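Patio table

A patio table is a table made to live outdoors, usually on a deck, porch or paved yard, and it tends to gather whatever the household happens to be doing, from breakfast to paperwork. Round tables with glass tops are an old favorite.
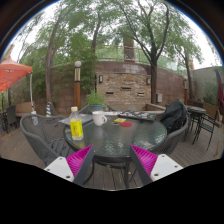
Glass wipes clean easily, though it shows every smudge and throws back a good deal of light, so people working on laptops often shift their seats as the day goes on. Tops more than 30 inches across will generally hold 2 laptops and a mug or so.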